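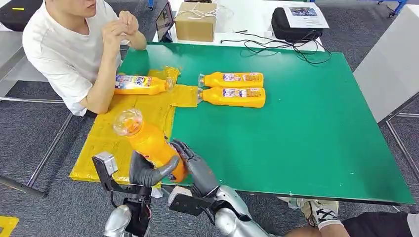
### 4. Handling and checking of detergent bottles

Use this section before you put any bottle in a carton for the Gillness laundry room. You need a flat table and a plastic sheet.

1. Spread the sheet on one side of the table. It does not need to be smooth.
2. Lay the bottles on their side, with a hand's width between them.
3. Check that the cap is tight. Turn it with your fingers only, never with a tool.
4. Look at the printed side. On a Tide bottle which was used many times for practice, the round logo can be scratched and the edge of the label can be torn.

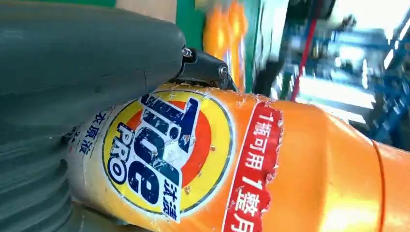
Soledad Ojeda asks that we do not reject a bottle only for a bad label. For her, the name of the product must be possible to read, and the rest is a matter of beauty. We have accepted this, and the rule is now as follows.

5. If the name can be read, keep the bottle. Press down the loose paper and continue.
6. If the name cannot be read, write it on a piece of tape and put the tape below the cap.

**Note:** Do not pull off torn label pieces. The glue stays on the plastic and collects dust. 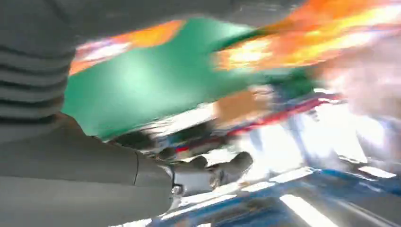

7. Put the bottles upright in the carton, caps on top, and fold the sheet inwards so that any drops stay inside.

**Caution:** Detergent is bad for the eyes. If it touches them, rinse with plenty of clean water and call a doctor.

Cartons for Skasusdale are closed with 2 strips of tape. Questions about labels go to Delia Urrutia.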